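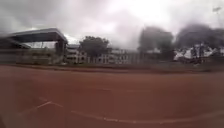 The Case Against the Late Third Film

Friday, September 27, 2019

A sequel made decades after its predecessor has a structural problem that a sequel made after two years does not. The audience has aged, the cast has aged, and the rights have usually changed hands at least once. Each of these affects the script before a page of it is written.

Take Pastiria, the low-budget space comedy whose third part is due in November, 21 years after the second. The first film worked on a narrow set of conditions: two leads with no reputation, one spaceship interior, and a running time short enough that the single joke did not wear out. The second film kept the leads and the joke and added a planet. It was weaker, but it held together.

The third has a different task. It must explain where the characters have been, and explanation is slow. The published synopsis gives one lead a daughter, a divorce and a job at a shipping firm before the plot begins. That is a lot of furniture for a comedy. The trailer spends more than half its length on people recognizing each other.

Hukisach, the company that now holds the rights, has said the film will open on 3000 screens. The first opened on 300 and grew from there over a summer. The difference matters. A film that opens small can be odd, because it has time to find the people who like odd things. A wide opening has to be legible to everyone on the first night — which tends to mean old catchphrases, old costumes and the theme song played slowly on a piano.

The usual defense is that fans asked for it. Some did. A petition is a poor guide to what a script needs, though, and affection for a film is mostly affection for that film as it stands.

There are late sequels that work. Endeddale came back after a long gap with a new lead, a new tone and only one returning character, who was on screen for a few minutes. It used the old story as a setting and left the reunion out. Viewers who had never seen the original could follow it without help.

I would apply a simple test. Remove every reference to the earlier films and read what is left. If it is still a plot, shoot it. If it is 20 pages of hugging, restore the originals and put them back in theaters. I would buy a ticket to that.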